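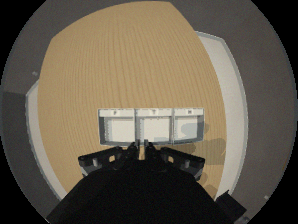

Speaker notes: Roster construction under a hard cap — what four clubs did with their second contracts

Running time 25 minutes plus questions. Slide numbers in brackets. Lines in capitals are cues for me and are not read out.

Opening [1–2]

Good afternoon. This talk covers one decision: whether a semi-professional basketball club should extend a rotation player one year before his first contract ends, or wait for the open signing period.

The four clubs are Sultville, Zillcombe, Ogola and Dumuvport. All play in the same league, under the same hard cap, with the same 14-man roster limit. Differences in outcome cannot be put down to different rules. They can be put down to plenty of other things, and I will get to those.

PAUSE. CHECK THAT THE BACK ROW CAN READ THE TABLE.

Data [3–4]

The sample is 69 second contracts. Mid-season signings are excluded, as are players who missed a full season with injury before signing.

For each contract I have the signing date, the length, the share of cap in each year, and minutes played. Total minutes is a crude measure. It rewards availability and says little about quality. I use it anyway. The league did not keep consistent play-by-play records in the early seasons, and anything finer would cut the sample in half.

A contract counts as early if it was signed before the final season of the previous deal began. Everything else counts as open period. Two contracts were signed during preseason and could go either way. I put both in the early group. Moving them does not change the direction of any result.

How the cap treats an early extension [5–6]

The first year of an extension may not exceed the last year of the old contract by more than a fixed percentage. Raises after that run off the first-year figure and do not compound. In the open period there is no such limit. The club can pay any amount that fits under the cap.

The early extension therefore has a ceiling. A player who expects to improve has a reason to refuse it. A player who is worried about his knees has a reason to sign. The club knows this too, and the offers reflect it.

DO NOT GO INTO THE ROOKIE SCALE HERE. BACKUP SLIDE 19 IF ASKED.

Results by club [7–10]

Sultville extended early whenever the player would agree. It kept its starting five together longer than the other three clubs. It also carried the most dead cap, almost all of it on reserve forwards.

Zillcombe waited in nearly every case. It lost two starting guards in one summer and replaced them with older players on one-year deals. Its cap sheet was clean throughout. Its win total dropped for two seasons and then recovered.

Ogola split by position. Guards were extended early, centers were not. I have no document that states this as policy. It is simply how the contracts fall.

Dumuvport changed its approach halfway through the sample after a change of ownership. I treat it as two clubs in the table, marked A and B. 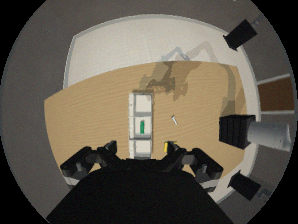 Pooled results [11–12]

Of the players who were offered an early extension and turned it down, 51 percent were with a different club the following season. This is the number people usually write down, so say it slowly.

The median player in the early group played 3,770 minutes over the first two years of the new contract. The open-period group came in lower, but the gap narrows once age at signing is controlled for. Early signers were younger.

Retention of starters is the clearer result. Clubs that signed early kept a larger share of their starting lineups from one season to the next, and this holds for every club in the table except Dumuvport B.

Limits [13]

Selection is the main problem. Clubs offer early money to players they already rate, so some of the apparent benefit of signing early is just the benefit of having good players.

The second problem is tax. Two of the four clubs are in places where take-home pay is noticeably higher. A player comparing offers looks at the net figure, and my table shows the gross.

Third, the cap rose sharply in one offseason. Contracts signed just before that look cheap in every column. I ran the numbers with and without that year. The version without it is on slide 20.

What a front office can use [14–15]

Build the cap sheet three years out before making any offer, with the player in it and again with him out of it.

Price the reserve forwards separately. Most of the bad early deals in this sample were for the eighth or ninth man — small contracts that stayed on the books after the player had left the rotation.

Get the medical review done before the number is discussed. At Ogola it came after the number in several cases, and the offer then had to be reduced, which went badly with agents.

Keep one roster spot open going into the signing period. Sultville often had none and could not act when a starter from another club came loose in August.

If time is short

Skip 9, 10 and 20. Keep 12. Go straight from 13 to 15.

Questions

Likely ones: why no plus-minus (see Data), why only four clubs (the others declined to release contract terms), whether this applies to soft-cap leagues (not directly; the raise limits work differently). The contract table can be shared with club names on it, but player names have to come off first.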